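Judicial Review of Administrative Eviction Notices: Service, Time Limits and Interim Relief
Student project report, Public Law module

1. Purpose and scope

This report examines how courts review eviction notices issued by a municipal authority under its building and land-use powers. The project asked one question: when an occupier challenges a notice, does the outcome depend more on the substance of the alleged violation or on the procedure the authority followed before issuing the notice?

The study is limited to the city of Delden and its two outer districts, Jeswood and Volia. Private landlord and tenant cases were left out. Criminal trespass cases were also left out, even where the same land was involved.

2. Legal background

The Delden building ordinance allows the authority to order the occupants of a structure to leave if the structure was put up without a permit or is unsafe. The order must be in writing, must state the ground relied on, and must be served on the occupier. The occupier then has 21 days to file objections. After the objections are decided, a further period of 14 days must pass before the order can be carried out.

There is an exception for immediate danger. Under it, the authority may shorten or skip both periods, provided an engineer's finding is attached to the order. The ordinance does not say what the finding must contain, and most of the disputed cases turned on this gap.

Review lies to the administrative division of the city court. The court may set the order aside, send it back, or uphold it. It may also grant a stay while the case is pending.

3. Data and method

The court registry lists 578 eviction orders in the period covered. Of these, 83 were challenged in court and reached a written decision. All 83 decisions were read in full. Each was coded for the ground of the order, the method of service, whether the danger exception was used, whether a stay was requested, and the final result.

Coding was done twice, with a gap between the two rounds. Where the two codes differed, the decision was read again and the later code was kept. Decisions that gave more than one reason were coded by the reason the court discussed first. This rule is simple to apply but may overstate procedural grounds, as courts tend to deal with service before anything else.
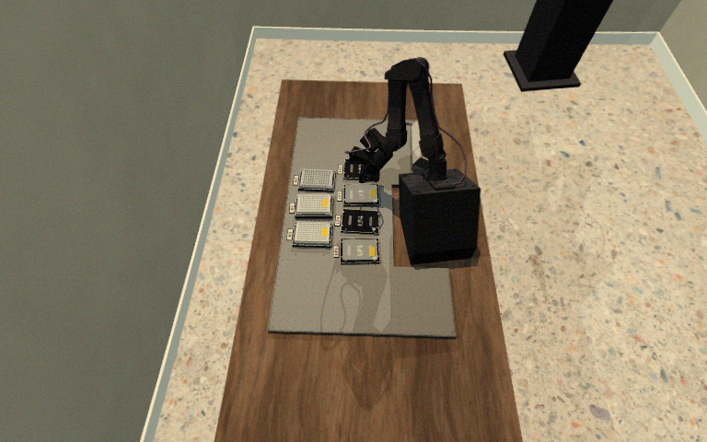 The sample contains only cases that were litigated. Occupiers who left after receiving the notice do not appear in it, and neither do those who settled with the authority. The results should therefore not be read as a measure of how many orders in the registry were lawful.

4. Findings

4.1 Service

Defective service was the most common reason for setting an order aside. The usual defect was a notice posted on an outer gate or wall with no record of any attempt at personal delivery. The court accepted posting only when the authority could show an earlier attempt at the address.

In the Trịnh decision, the notice named the registered owner but not the family living in the building. The court held that the word "occupier" means the person in actual possession, and that service on an absent owner did not start the objection period. Later decisions from Jeswood follow this reading. Two from Volia do not mention it.

4.2 The danger exception

Where the authority relied on immediate danger, the court looked first for the engineer's finding. A finding dated after the order was treated as no finding at all. Where one was attached, the court rarely questioned its content, even when it ran to a single paragraph.

4.3 Interim relief

Stays were granted more readily when the building was still standing and occupied on the day of the hearing. Once removal work had started, the court usually limited the stay to the part not yet affected. The decisions do not explain how an occupier should be compensated if the order is later set aside.

5. Discussion

The results support the view that procedure carries more weight than substance in this area. The court seldom decided whether a permit was in fact required. It sent the matter back instead, and the authority was free to issue a new order on the same ground. A successful challenge often gave the occupier time but left the underlying status of the building unresolved.

A draft amendment published in February would require a standard form for the engineer's finding. It does not change the rules on service.

6. Limits of the study

Hearing transcripts were not available, so oral arguments could not be compared with the written reasons. Legal representation was recorded in too few decisions to be used as a variable. The registry was last checked on 5th May, and decisions entered after that date are not included.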